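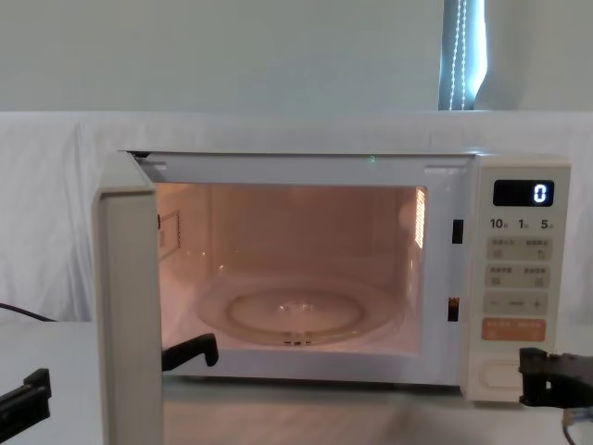

Travel power banks: is the Illero worth it over a cheap one?

Forum > Travel kit > Batteries and charging

pinhole_pat
Off for 16 days in July, mostly buses and hostels, and my camera charges over USB only. I've got two spare batteries but they never last as long as the box says. Looking at the Illero travel bank, which claims 45 camera charges. Does anyone believe that? It costs twice what the plain Claltier one does.

grebewatcher
No. Work it out from the capacity and take off a third for losses. They'll have used the smallest battery they could find and charged it from half full.

tin_lizzie
I have the Illero and it's fine. Never got near 45, but it kept a compact and a phone going for a week in the hills. The case is solid and it doesn't get warm in the bag.

grebewatcher
A week with how many shots a day, though? "Kept going" could mean you took ten pictures and left the phone off.

tin_lizzie
I took 800 pictures that week, thanks. Phone was on for maps.

pinhole_pat
That's more like what I wanted to know. Was that one spare battery or two?

tin_lizzie
One spare, plus the one in the camera. I charged whichever was empty overnight.

Flurport_fan
Get a Flurport charging case instead. Holds two batteries, charges both at once, and you plug it into any wall socket. Power banks are a waste of weight if you're sleeping indoors.

moss_and_lens
Have you tried getting a socket in a twelve-bed dorm? There's one by the door and somebody's hair straighteners are in it. I wouldn't leave batteries charging across the room all night either.

Flurport_fan
Never had a problem in years of hostels.

moss_and_lens
Good for you. I had a charger walk off in my second week.

grebewatcher
Check the Flurport takes your battery before you buy. The list on their site says "most compacts", and that could mean anything. Mine wouldn't go in.

oldshutter
Arabzadeh did a test of these on their blog. The Claltier came out level with the Illero.

grebewatcher
Same blog that has a "buy now" button under every item? They said a 3000 mAh stick would see you through a fortnight. I'd want to see the numbers before I trusted any of it.

oldshutter
Fair point about the buttons. I still think the cheap one is good enough.

pinhole_pat
So cheap Claltier, use it at home for a few days first, send it back if it's rubbish?

tin_lizzie
You'll wish you'd bought the Illero.

grebewatcher
Cheap one. And buy a third battery with the change. Proper one, from the camera maker. Don't bother with the copies, I've had two swell up on me.

moss_and_lens
Keep the spares in your hand luggage if you're flying out. And take a second cable.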